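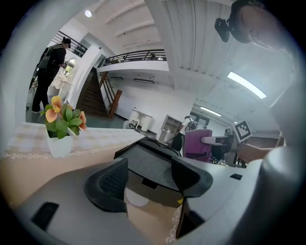 Gisela Aravena wrote in to disagree with my April post on hard water. Her view is that a softener is wasted on a household of two, and that a monthly dose of citric acid in the kettle and the washing machine does the same job for the price of a sandwich. She also asked for my figures, which I had left out.

Taking the figures first. The supply at my address tests at 300 parts per million on the strips I had then, but those strips top out at 300, so the reading meant very little. I have replaced them with a Kaplan drop kit. You add the reagent one drop at a time to a measured sample until the colour changes from red to blue, then multiply up. Swirl the tube between drops, or you will overshoot.

On citric acid she is partly right. It dissolves scale well. For the kettle I use 75 grams in a full fill, brought to the boil and left until the fizzing stops. The taps and shower head get the same mix, cold, in a bag held on with a rubber band. None of this touches the hot water cylinder, where most of the scale ends up and where I can't easily reach it.

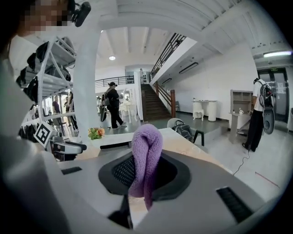
The cylinder is a Vaster, fitted nine years ago, with a 3000 watt immersion heater. When I drained it the element was coated along its whole length and there was a layer of loose flakes at the bottom. Scale on an element does not waste much electricity, as the heat still has to go into the water, but it makes the element run hotter and fail sooner. In a boiler or a plate heat exchanger the loss is real.

The quote for a softener was 900 pounds fitted, plus salt. A new element is cheap and takes an afternoon, most of it spent waiting for the cylinder to empty. On that basis I have put off the softener and fitted a new element made for hard water areas. Get the correct spanner. The box type slips less than the flat ring type.

I have left the cylinder thermostat at 60 degrees. Scale forms faster above that, and lower settings bring their own problem with bacteria.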